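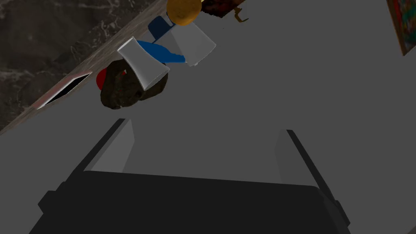
Water meter readings and billing: frequently asked questions

Last updated September 28, 2022

Who reads the meter?
Customers in Prirkness and Endon read their own meters and submit the figure online, by post or by telephone. Meters in shared risers at Stougaard are read by our staff.

When is a reading due?
Twice a year. The due date is printed on the reminder card. If no reading arrives within 8 days of that date, an estimated bill is issued.

Which digits do I enter?
The black digits only. Red digits show litres and are not used for billing. Leave out any leading zeros, so a register showing 02494 in black is entered as 2494.

How is an estimate worked out?
From the daily average over the previous two billing periods. If you have lived at the address for less than one full period, the standard household figure for your property type is used instead.

My estimate is too high. Can it be changed?
Yes. Submit a reading within one month of the bill date and a corrected bill will be produced. Direct debit amounts change from the next collection, not the current one.

The form rejects my reading. Why?
The form refuses any reading lower than the last one on record, and any reading more than 300 cubic metres above it. Check the serial number on the meter against the one on your bill. If they match, telephone the billing desk on extension 865 and ask for Neusa Bastos or Vidar Dalen.

How do I check for a leak?
Turn off all taps and appliances, note every digit including the red ones, and wait one hour without using water. If the figure has moved, close the internal stop tap and repeat. Movement with the stop tap closed points to the supply pipe between the meter and the house.

Is there an allowance for leaks?
One allowance per property, for supply pipe leaks only. The repair must be completed before you apply, and we need two readings taken at least a week apart afterwards. Dripping taps and toilet cisterns are excluded.

Can I have the meter moved?
Apply in writing with a sketch showing the present and proposed positions. The cost of the work is met by the customer. Applications received since August are being handled by Brynhildur Fogh.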